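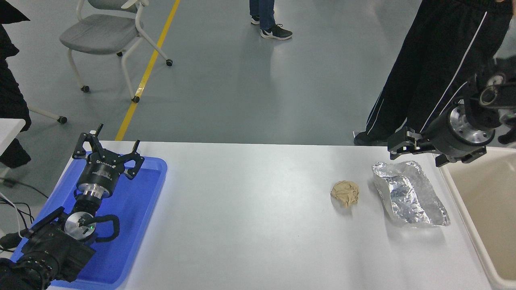 Streambank Stabilization with Live Willow Stakes on Salminen Creek

Student Project Report
Drestdale Community College, Environmental Field Studies
Submitted 11 February 2024

Summary

This report covers the planning, installation and first inspection of a live willow stake planting on the north bank of Salminen Creek, upstream of the Grornberg footbridge. The project team planted 102 stakes along a 100-foot reach in December and inspected them once after the first high water of the winter. At that inspection, 15 stakes were missing or had been pulled loose from the bank. Most of the losses were in the lower row. The report describes the methods used, presents the results of the inspection and makes recommendations for the spring. It does not report on survival, which cannot be judged until the stakes leaf out.

Background

Salminen Creek drains a mix of pasture, woodlots and older residential streets before it passes under the footbridge at Grornberg. The north bank at this location has been losing soil for several years. Foot traffic from an informal path has worn away the grass along the top, and the roots that once held the upper bank are now exposed in several places. During storms the current is pushed against this bank by a gravel bar on the opposite side.

The town considered placing rock at the foot of the bank. The cost was higher than the parks budget allowed, and the delivery trucks would have had to cross a soft field. The parks office therefore agreed to let the college test a planted treatment on part of the bank, with the understanding that the rest would be left alone for comparison.

Live staking is a common method on small streams. Cuttings are taken from dormant willow, trimmed at an angle at the lower end and driven into moist soil. If conditions are right, the cuttings form roots along the buried part and new shoots above the ground. The method requires little equipment and can be carried out by students who have received basic safety instruction.

Objectives

The team set out to install a planted treatment using local cuttings, to keep a record of the location of each stake, to inspect the planting after high water, and to leave the parks office with a written plan for its care. A further aim was to find out whether the work could be done within one term by students who had no earlier experience with streambank planting. The cost of labor was not studied.

Site Preparation

The reach was measured with a tape from a steel post at the upstream end. A second post was set at the downstream end so that later classes can find the same limits. The team removed loose litter and cut back blackberry canes on the face of the bank. Dead canes were carried to the field edge and left for pickup by the parks crew. Roots of existing alder and dogwood were not disturbed.

The upper edge was closed to walkers with rope and temporary signs. The informal path was moved back into the field and marked with mowed grass. This change was made before any planting took place.

Two strips of woven coconut fabric, supplied by Dridix, were laid over bare soil at the steepest part of the bank. The fabric was pinned with wooden pegs and its upper edge was buried in a shallow trench. The product is meant to break down over time, and no removal is planned.

Collection and Storage of Cuttings

Cuttings were taken from a stand of native willow on college land. No more than one third of the stems on any shrub were cut. Straight stems without side branches were preferred. Each cutting was trimmed flat at the top and at an angle at the bottom, which made it easier to drive and also showed the planting crew which end should face down. Several cuttings with split bark were set aside and not used.

The cuttings were tied in bundles and stood in tubs of creek water in an unheated shed at the college until planting. The original plan was to plant them the next morning. Heavy rain closed the field, and the bundles remained in the shed for several days longer than intended. The water was changed each day. The team believes the delay did little harm, as the cuttings were fully dormant, but the effect cannot be separated from other causes if survival proves to be low.

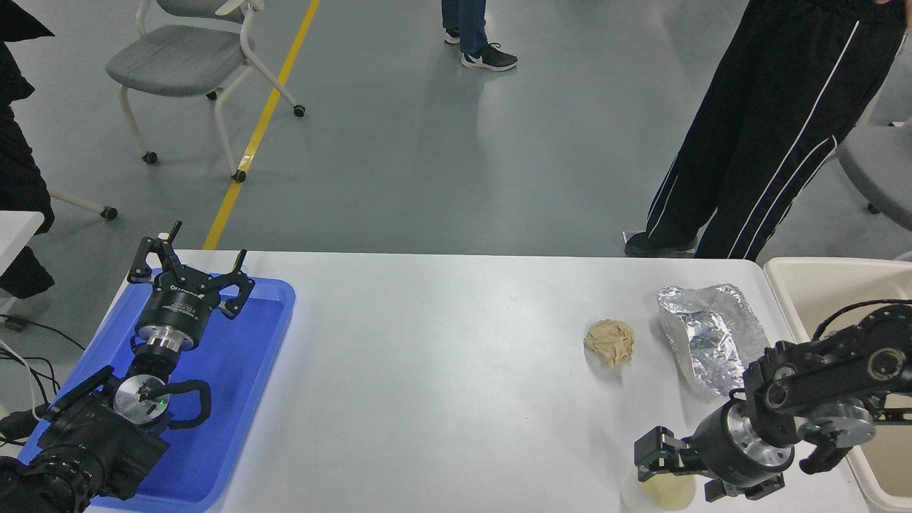
Installation

The stakes were placed in 2 rows that run the full length of the reach. Stakes within each row were spaced 2 feet apart, with one at each end, giving equal numbers in the upper and lower rows. The lower row follows the line where the soil stays damp through the winter. The upper row sits on the middle of the bank and is offset so that its stakes fall between those below wherever the ground allowed.

A pilot hole was made for each stake with a steel bar. The stake was then tapped in with a rubber mallet until most of its length was in the ground, and the soil was firmed by foot. Where the bar struck rock, the crew moved the hole a short distance to either side and wrote the change on the field sheet. This happened often near the upstream post, where an old layer of cobble lies just under the surface.

Work was carried out from the bank only. No student entered the creek. One member of each crew was assigned to watch the water level and did no other work during that time. This rule slowed the planting but is recommended for any later class.

Inspection After High Water

The creek rose over the lower row during a storm that followed the planting. The team returned when the water had dropped and the field was open again. Each stake was checked against the field sheet by its distance from the upstream post. It was recorded as firm, loose or missing. A stake was called loose if it moved when pushed lightly with one hand.

Of the 102 stakes, 15 were recorded as loose or missing. All but a few of these belonged to the lower row, and they were grouped together near the downstream end, where the current turns toward the bank. Stakes that had been driven through the coconut fabric were all firm. The fabric itself had lifted along one edge and was pinned again the same day.

The unplanted bank farther upstream was viewed on the same visit. Fresh soil had fallen from its face in several places. A direct comparison is difficult because the two sections do not receive the current at the same angle, and the team did not measure either face before the storm. This is the main weakness of the study.

Discussion

The results suggest that the planting was installed well enough to withstand a moderate rise in the creek along most of its length. The cluster of losses at the downstream end points to a local problem. The soil there is sandier than elsewhere, and the pilot holes may have been made too wide. Field notes from that crew mention that the bar was rocked from side to side to free it. A wider hole leaves a gap around the stake that is hard to close by foot.

It is also possible that shorter stakes were used at that end. The longest cuttings were planted first, starting at the upstream post, and the length of each stake was not recorded. Sorting the bundles by length before planting would have removed this doubt.

The rope barrier worked better than expected. Footprints were found inside it only once, and the marked path in the field was clearly in use – even on days when it was muddy. The parks office has agreed to keep the path mowed through the summer.

Recommendations

The team recommends that the lost stakes be replaced before the buds open, using longer cuttings and a narrower bar. Coconut fabric should be extended to the downstream post if the parks office can supply it. Replacement stakes should be marked on the field sheet with a separate symbol so that they are not confused with the December planting.

Survival should be counted in early summer and again in the fall. Blackberry should be cut back by hand at least once during the growing season, and string trimmers should be kept away from the rows. A simple set of measuring pins should be placed in both the planted and unplanted banks before next winter. The pins would allow the next class to state how much soil has been lost from each.

Records

The field sheets, the map of stake locations and the signed access agreement are kept in the Environmental Field Studies office at Drestdale. Copies of the map and the care plan have been given to the Grornberg parks office. The steel posts remain in place. The rope and signs are on loan from the college and are to be returned when the new path is permanently marked.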